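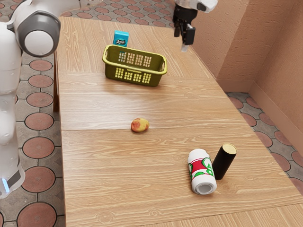 A reader in Plendport wrote to say the hall did nothing wrong by taking the cartoon exhibition down, and that a checklist is just a way of dressing up a grievance. Maybe. Read the comments and decide.

Bellow venue check: contested exhibitions and public talks
Site: Bodin Hall, Plendport
Date: 10/24/23

1. Written policy on controversial bookings available at the desk
Result: Yes
Comment: Two pages. It says the hall "welcomes all lawful views" and then lets the manager cancel anything that could cause offence. I'd like to know what the first part is for.

2. Reasons for a cancellation given in writing
Result: No
Comment: The organisers got a phone call. "Safety concerns" was as far as it went.

3. Threat assessed by police before the decision
Result: Not shown
Comment: We were told advice was sought. We asked for the date of it and didn't get one.

4. Complaints logged, with duplicates removed
Result: Partly
Comment: The hall quotes 678 complaints. The log we were shown has 73 separate names, and 15 of those wrote before the program was published. Hard to be offended by drawings you haven't seen, though people manage.

5. Exits clear and signed
Result: Yes
Comment: No problems. The room is rated for 70 and the booking was within that.

6. Bag check and door staff costed
Result: No
Comment: No quote was ever requested, so "too expensive to protect" is a guess.

7. Same rules applied to other bookings
Result: Doubtful
Comment: Wendetent ran a satire night in the same room in March, mocking a different religion. It went ahead with one person on the door. I'm glad it did. I'd like the rule that separates the two.

8. Right of appeal
Result: No
Comment: The manager says appeals go to the manager.

Follow-up: items 2, 3, 6 and 8 to be answered in writing. Item 7 stays open until we see the booking file.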